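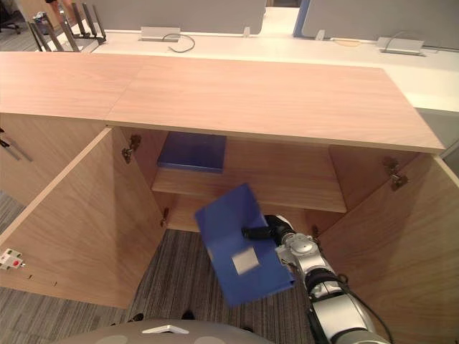 Re: Servo hunting at standstill on a vertical axis

Hello all,

I have been reading this thread over my coffee for a few days now and kept meaning to answer, so please forgive me if part of this has been covered in the branch that wandered off into grounding. The original question was this one:

> We replaced the brushed motor on our lift axis with a brushless
> servo and a new drive. It moves beautifully, but when it stops
> and has to hold the load, it buzzes and the position readout
> wanders back and forth by a few counts. If I turn the gain down
> the buzzing goes away, but then the load sags when it stops and
> takes a long time to creep back up. Encoder is on the motor shaft,
> then a belt, then the screw. Is this a bad encoder, a bad drive,
> or a bad me?

I don't think it is a bad anything, and certainly not a bad you! I had very nearly the same trouble on the old Lanness transfer machine we rebuilt, which also had a belt between the motor and the screw, and I spent far too long blaming the encoder. I even bought a second one, and it now lives in a drawer.

My guess is that you have two things going on at once, and that they are hiding each other. The first is the integral part of your loop. At a standstill the integrator keeps adding up a tiny error until it has enough torque to break the friction loose, then the axis jumps a little too far, and the whole business starts again in the other direction. You can hear it if you put your hand on the motor housing and listen at the same time – a slow, tired sort of rocking underneath the buzz. The buzz itself is more likely the belt. A belt is a spring, whatever the catalog says, and a stiff velocity loop will happily ring it like a bell.
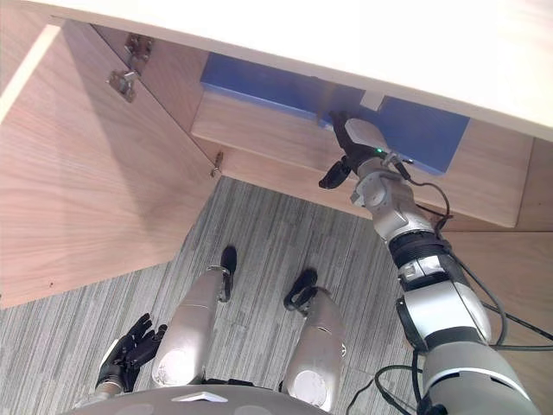
So before you change any gains, I would check the belt tension with the machine powered off and the load properly blocked. Please do block it, even if the motor has a brake. Those brakes are meant for holding, and I would never want anybody's hands under a load on the strength of one. Ours was a good deal looser than the builder's sheet called for, and setting it right moved the ringing up from a frequency I could hum to one I could barely hear. After that, a notch filter in the drive took care of nearly all of what was left. I put mine at 169 Hz, but please don't copy that number. It belongs to my belt and my load and will be of no use to you. Most drives these days will do a frequency sweep for you, and that is the place to get your own.

For the sagging, have a look at whether your drive has a torque offset or a gravity feedforward setting. It may be buried. On the Kirumik drive we used, it was 4 menus down and called something else entirely. What you want is for the drive to supply the steady holding torque on its own the moment it is enabled, so that the integrator only has the leftovers to deal with. In our case, holding took 15 percent of rated torque. I read that off the monitor screen going slowly up and then slowly down, and took the middle of the two, which cancels most of the friction. Once that was entered I could cut the integral gain by more than half and the load stopped dropping when the brake let go.

One more thing, and then I will let you get back to work. Somebody earlier suggested a deadband on the position error. I have used one and I am not ashamed of it, but I would leave it until last. If you put it in first, it quiets the machine down so nicely that you stop looking, and the loose belt is still in there.

If you do find that the encoder is at fault after all, I'd like to hear how you proved it. I ran ours for almost 3000 cycles with a dial indicator on the carriage before I would believe it was innocent.

I'd also be glad to know what reduction you have between motor and screw, and how heavy the load is compared with what the drive was sized for. If you can save a trace of velocity and torque command during the stop, post the file to the list and I will gladly look at it this evening.

Warm regards from the Enden shop, February 2026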